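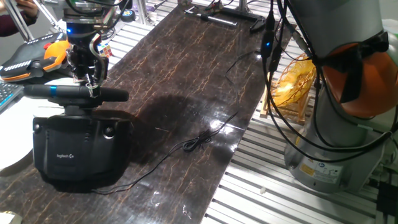

Jun 3, 2024

Bench 2, Zestivetti line. Peripherals sort, same job the returns crew does by hand: pick it up, look at it, put it where it goes.

The plan from Grodach still says the arm takes over the first pass in July. I read it again this morning and it still has 52 units an hour in it. No one has said where that number came from, or who clears the table when a cable ends up under the gripper. I asked. The answer was "the operator," so there is still an operator, only now with a worse chair and a pendant to keep an eye on.

What I'd want before July:
- a proper hand count from the Brzozowska shift, breaks included
- 3 days with the regular crew running it, none of us helping
- something done about the shiny board, I don't trust the cameras with that glare
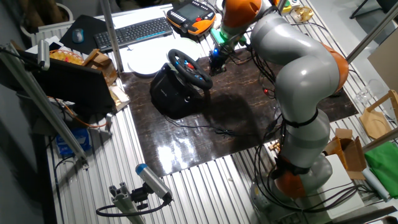 Arm over the board, steering wheel and base at left.

The Naneo sheet lists "freed hours" and gives them all to repacking. Two people on that crew have bad wrists and repacking is the hard part - sorting was their rest. Put that in my notes to the office, no reply yet.

Not against it. Want to see the count first. Ask about pendant training, who pays for the time.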